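Buscar en el sitio Escriba aquí su búsqueda Buscar
Compartido 8 veces 2 comentarios

ASOCIACIÓN FLEDIK DE JUEGOS DE CONSTRUCCIÓN
Comisión de Material y Mesas

ACTA NÚM. 336

Sesión ordinaria celebrada en la sala Isaksson el 29 de junio de 2019.

Preside: D. Folke Dahlgren.
Secretaria: D.ª Tuva Myklebust.
Vocales presentes: D. Ebbe Lie y D. Evaristo Fontana.
Excusa su asistencia: D. Halvard Granström, que remite observaciones por escrito sobre los puntos tercero y quinto.

Comprobada la existencia de quórum, el presidente abre la sesión y da lectura al orden del día, que se aprueba sin modificaciones.

1. Aprobación del acta anterior

Se da por leída el acta de la sesión de marzo. El Sr. Lie solicita que, en el apartado relativo al préstamo de tableros, se sustituya la expresión «mesa auxiliar» por «mesa de trabajo», denominación que figura en el inventario. Incorporada la corrección, el acta queda aprobada por asentimiento.

2. Superficie de trabajo y zona marcada

El Sr. Fontana informa sobre la mesa destinada a la actividad Stanodo. Se mantiene el tablero de madera clara, cuya veta se considera compatible con el ejercicio, y sobre él un cuadrado delimitado con cinta negra que señala el lugar de la pila. El contraste entre la cinta y la madera se estima suficiente a la distancia habitual de observación.

La secretaria pregunta si procede orientar el cuadrado en paralelo a uno de los bordes de la mesa. Tras un breve intercambio se conviene en que la orientación es indiferente, siempre que la pieza inferior apoye dentro del contorno. En cuanto al orden de colores, la pieza roja ocupa la base y la amarilla se coloca sobre ella. No se exige que las caras de ambas queden alineadas; un ligero giro de la pieza superior se admite.

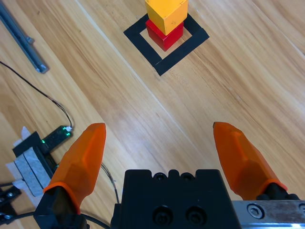

3. Orden y alineación de la pila

El presidente recuerda que la redacción vigente del reglamento de la actividad describe únicamente la pila de rojo y amarillo, y propone recoger de forma expresa la variante de tres piezas, con la verde en la posición más alta. El Sr. Lie se muestra conforme y sugiere que el texto hable de «pieza» y no de «cubo», de modo que puedan emplearse bloques de altura desigual sin necesidad de una nueva modificación.

Se lee la observación escrita del Sr. Granström. A su juicio, el reglamento debería tolerar una inclinación leve de la columna y un pequeño desplazamiento de la pieza roja respecto de la amarilla. Entiende asimismo que no debe pedirse que la base quede en el centro del cuadrado: basta con que esté dentro de la cinta, aunque se aproxime a uno de los lados.

El Sr. Fontana manifiesta sus reservas sobre la inclinación. Considera que el término «leve» es impreciso y que puede dar lugar a discrepancias entre observadores. El presidente responde que la comisión no dispone por ahora de un procedimiento de medida acordado y que prefiere mantener el criterio visual hasta que se presente una propuesta concreta. El Sr. Fontana acepta que se proceda así y pide que conste su reserva.

Sometida a votación la redacción que incluye la variante de tres piezas y las tolerancias indicadas, se aprueba por mayoría, con la abstención del Sr. Fontana.
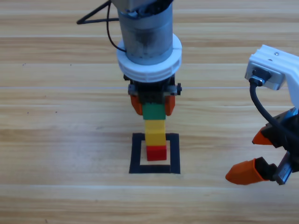 ¿Puede cambiarse el orden de los colores a petición de quien organiza la actividad?

El orden rojo, amarillo y verde, de abajo arriba, rige en todas las sesiones ordinarias; para un orden distinto debe presentarse solicitud escrita a la secretaría con antelación a la sesión y esperar respuesta.

La respuesta anterior, formulada por la presidencia a instancia del Sr. Lie, se incorporará a la hoja informativa que se entrega a los organizadores.

4. Disposición de los demás elementos sobre la mesa

La secretaria expone que, además de las piezas, sobre el tablero permanecen otros elementos: una pieza metálica gris alargada y unas placas pequeñas de color oscuro con luces verdes, conectadas mediante un cable negro fino. Se debate si deben figurar en el plano de la mesa. El Sr. Lie opina que sí, a fin de que cada sesión pueda montarse conforme al mismo plano. El Sr. Fontana añade que el plano debería reflejar también el recorrido del cable sobre la madera.
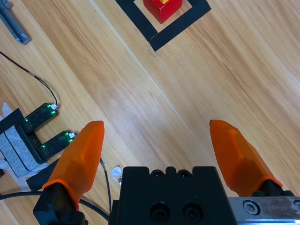
Se acuerda que el Sr. Fontana elabore el plano y lo remita a los miembros de la comisión antes de la próxima sesión. El plano señalará la posición del cuadrado de cinta, la zona de reposo de las piezas y el lugar de los elementos fijos. La secretaria solicita que se entregue en una sola hoja y con leyenda en letra de cuerpo legible, petición que se acepta.

El presidente plantea si el cable ha de sujetarse al tablero. No se adopta acuerdo. El asunto queda sobre la mesa hasta conocer el plano.

5. Estado de conservación de las piezas y reposición

El Sr. Lie presenta el resultado de la revisión de las piezas de color. El desgaste observado es el propio del uso. En la pieza amarilla se aprecian pequeñas mellas y una marca oscura tenue cerca de un borde, así como aristas algo suavizadas. El acabado mate conserva el color y permite distinguirla sin dificultad sobre la madera clara.
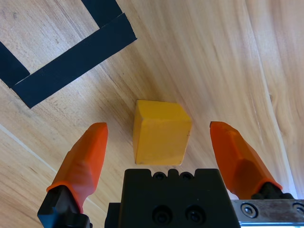
En su escrito, el Sr. Granström propone adquirir un juego completo de repuesto a la casa Ekov, cuyo presupuesto asciende a 2710 coronas, portes incluidos. La secretaria advierte de que el gasto cabe en la partida de material, si bien dejaría pendiente la compra de cinta para el segundo semestre. El Sr. Lie es partidario de seguir utilizando las piezas actuales y de reservar la sustitución para las que presenten astillas o pérdida de pintura en una cara entera.

Tras deliberar, la comisión acuerda:

a) Mantener en uso la pieza amarilla en su estado actual.
b) Solicitar a Ekov un presupuesto por piezas sueltas.
c) Anotar en la ficha de cada pieza las marcas visibles y la fecha de la revisión.
d) Aplazar la decisión sobre el juego completo.

6. Ruegos y preguntas

El Sr. Fontana ruega que los restos de cinta se retiren por completo cuando se renueve el cuadrado, y que no se superponga cinta nueva sobre la anterior. Se toma nota.

La secretaria ruega a los vocales que devuelvan firmadas las hojas de préstamo pendientes.

Sin más asuntos que tratar, el presidente levanta la sesión, de la que se extiende la presente acta.

La secretaria, Tuva Myklebust
V.º B.º El presidente, Folke Dahlgren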